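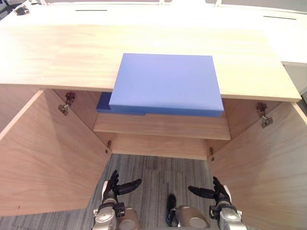
Helge Halvorsen wants to sell you less stuff, which is a strange thing to hear from a man who charges by the hour to go through your closets. He has run his decluttering business in Wallin for 11 years. I went in thinking the whole trade was a way of getting paid to tell people what their mothers told them for free, and I told him so before we had sat down.

"Your mother was right, and you didn't listen," he said. "You'd listen if you'd paid."

Well, maybe. His method is called Travo, a name he says he made up on a bus. You open one cabinet a day, take everything out, and leave it out overnight. Whatever you put back in the morning without thinking is what you keep. The rest goes to the thrift store in Kerkbridge or to the dump in Stultdale.

I asked what evidence he had that any of this sticks. He looked at the ceiling for a while.

"I call people back after 8 months," he said. "Most of them tell me it's going fine."

Most of them would, I said. Who tells the man they paid that the junk drawer is full again? He granted the point more easily than I expected. He doesn't visit. He doesn't ask for photos. He has a folder of thank-you notes, and he offered to let me read them, but a folder of thank-you notes is what every diet book author has too.

The price bothers me more. A full house takes about 40 hours, and he won't take on a job for less than two full days. For that money a family could rent a storage unit for a good long while, and I said that as well.

"And then they'd have a storage unit," Halvorsen said. "I've cleaned those out. People cry in them. They've been paying every month for a broken stroller and a box of cables."

It was the best answer he gave me all afternoon, and I noticed he had given it before.

He used to work in a furniture store, selling the very cabinets he now empties. I wondered if he saw anything funny in that. He didn't, much. "I sold storage to people who had too many things. They came back a year later and bought more storage. I was good at it. I could tell from the parking lot who was going to buy the tall one."

What about people who just like their things? My aunt kept every birthday card she ever got, and she was a happy woman with a crowded hallway. Halvorsen said he would have left her alone. Then he asked how long it took us to clear the place after she died. It took all of April, and I didn't enjoy telling him.

He doesn't own a label maker. He thinks clear plastic bins are a racket. He admits to one full closet of his own, mostly fishing gear, and would not show it to me. I asked whether he had ever put it through the overnight test.

"It's fishing gear," he said.

He has a book planned, and a course to train other people in the method, with a certificate at the end. I asked what the certificate would allow them to do that they can't do now.

"Charge," he said, and went to find his coat.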